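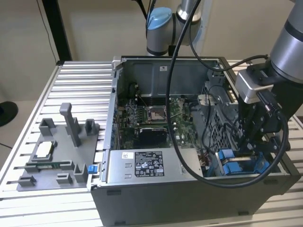

Figure 3. Bench B at Walldale. Open tower, parts fixture, two arms. Panels a to d share one setup.

4. Working rules for robotic teardown of desktop PCs

4.1 Scope and sources

The rules in this section came out of the Flunum cell, run at the Walldale site with the two-arm bench in Figure 3a. We started from the in-house handling sheet used at Jirberg — written for people with screwdrivers, so most of it had to be reworked. It says things like "do not force the latch." Fine for a person. A controller needs a number, or at least a stop condition.

We ended up with 12 rules. One was dropped after review (it repeated rule 4), so 11 are reported. Full wording in the appendix. Only the ones that caused trouble are discussed here: approach, cables, release, set-down, and people near the cell.

4.2 Approach and cables

Rule 2. Both fingers must be in the wrist view before the arm goes below the rim of the case. No blind descent, even on a case model the cell has already seen 100 times. Cases of the same model differ inside, mostly in how the wiring was dressed by whoever built or repaired them.

Rule 3. Any cable within reach of a fingertip is treated as attached to something that matters. The planner must route over it or stop. It may not push through. Early drafts allowed a "light brush" but we could not define light in a way that two operators agreed on, so it went.

Contact with a cable is logged as an event whether or not anything moves. Figure 3b gives the wrist view at such a contact, fingertip on a black cable between the board and the drive bay.
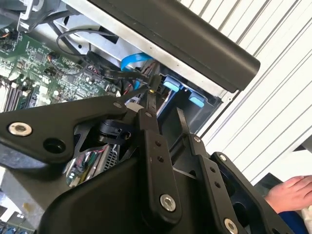 4.3 Release and removal of drives

Rule 5. Find the latch first, then the part. Color is a hint only. The blue tabs in our towers are easy to pick out, but a rule that says "go to blue" fails on the next vendor's case.

Rule 6. One part out at a time. The second arm stays parked or holds clear until the first has set its part down and opened. This costs time. We think it is worth it, at least until shared-space planning is better than what we had.

Rule 7. Once a drive has cleared the rim, no fast moves. Speed is capped for the whole carry, and the path may not cross the open board if there is another way round. Drives may hold customer data, so a dropped one is both a damage report and a data report. Those go to different desks at Jirberg and both forms have to be filled.

Rule 8. Set-down only at a named location. The fixture plate has its own seats for small parts; drives go to a separate tray. "Anywhere flat" was in the first version and should not of been.

In Figure 3c a drive is held in its blue caddy above the right side of the case, with a second caddy in the cage. For rule 7 the carry begins at this height.
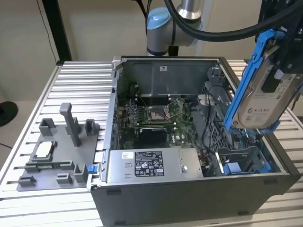 Does a part have to be scanned before it leaves the cell? It depends on the part: drives and processors are scanned every time, while memory modules can be batched by tray if the tray itself has a code.

4.4 People near the cell

Rule 9 took the longest. A person may stand at the open side only in reduced speed mode, with the stop in reach, and must call out before putting a hand past the edge of the bench. The call is logged. We wanted a light curtain as well but the bench layout did'nt allow it; this is a known gap and sites copying the rules should close it.

Rule 10. No hand and moving finger inside the case together. Ever. If a person has to free a cable, both arms are held first. A hand outside the case, as at the right of Figure 3d, falls under rule 9 instead.
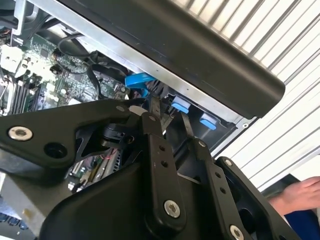 Abou Zeid, commenting on the draft rules, objected that a spoken call is a weak control — people stop doing it by the second week, and a log full of missing calls protects no one. The same comment asked for a hard interlock on reduced speed mode and a review of the rules after every 500 units, or sooner if the gripper is changed. We accepted the review interval. The interlock is still open, pending work on the controller side, and rule 9 should be read as provisional until then.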